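Rostside Extends Bedding and Linen Collection Through June

The Rostside Department of Public Works will continue its household textile collection through the end of June, following a vote of the town council to renew the agreement with Stirka, the contractor that has operated the service since the winter.

Under the program, residents may set out used sheets, blankets, pillowcases, towels and curtains at the curb on their regular recycling day. Items must be clean, dry and placed in a closed bag no heavier than 30 pounds. Bags should be at the curb by 7 a.m. There is no charge to households.

According to a report presented to the council, 338 households took part during the first 90 days of service. Most of the material collected was bedding, with children's blankets and fitted sheets making up the largest share.

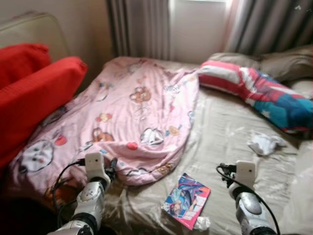 Textiles in good condition are sorted at the Stirka facility on Mansilla Road and offered to shelters and family service agencies in the county. Worn or stained items are cut into wiping cloths or sent for fiber recovery. The department stated that torn seams, missing buttons and faded prints do not disqualify an item. Mattresses, carpets, foam pads and electric blankets are not accepted and must be taken to the transfer station.

The renewed agreement also provides for 3 drop-off bins, to be placed at the Wiment branch library, the senior center and the Mansilla Road fire station. The bins will be emptied twice a week. The council approved $2,000 for signs and printed notices, which will be mailed to all addresses with the next water bill.

Residents of apartment buildings without curbside service are asked to use the bins. Property managers may request a shared collection cart by contacting the department's office during business hours, 8 a.m. to 4 p.m.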